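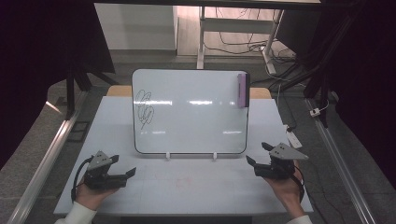
# Umcombe Vehicle Open Day

I went to the Umcombe open day on 7th July, mainly to see what the electric van conversions were like and whether a used electric car would suit the sort of driving I do. It's held on the old showground outside Gatton, and entry was £2 on the gate with parking included.

I came in from the Indelley side, where the road was down to one lane for resurfacing. The queue took half an hour. If you go next year, use the Gatton turning and come in past the water tower. It's longer on the map but everyone I spoke to who had used it got straight in.

## The halls

There are two halls and a field. The first hall had the dealers, mostly with used electric hatchbacks and a few plug-in hybrids. Prices were on the windscreens, which I liked. Most stands also had a printed battery report on the dashboard, although one dealer could only offer to email his. I sat in several of the cars. Rear headroom was poor in nearly all of them, and I'm not tall.

The second hall was for conversions and parts. Seo, a small firm that fits electric drive to older vans, had a bare chassis on a stand with the battery boxes bolted on either side. Their converted van has a stated range of 132 miles unladen. I asked what it would do with a full load in winter and was told to expect a good deal less, and that they would put a figure in writing before taking a deposit. The conversion takes 30 working days once the van is with them. They have been booking in work since May and the next free slot is after Christmas.

Next to them was a stand selling refurbished home chargers. I didn't buy one, but I took a leaflet on load limits for older houses, as our fuse board is from the seventies.

## Test drives

Test drives went from the field, on a loop to Umcombe village and back. You need your licence with you, the card itself and not a photo of it. I drove one of the hatchbacks and then rode as a passenger in the Seo van. The van was quieter than I expected up to town speeds. Above that there was a lot of wind noise from the doors, the same as in any van of that age. The brakes felt heavy for the first few stops.

The field also had classic cars, a tyre stall and a display of cargo bikes that could be tried on the grass. The ground was soft and the bikes didn't go well on it.

## Food and other details

Food was one burger van and a tea tent, and both ran short by two o'clock. The toilets were clean. There is step-free access to both halls, but the path down to the field is loose gravel and would be hard work with a wheelchair or pushchair.

The organisers gave the attendance as 1,000 on the board by the exit, up on last year. The public chargers at the showground were in use all day – if you're coming by electric car, charge before you set off. The nearest rapid charger is at the services on the Gatton bypass, and I had no wait there on the way home.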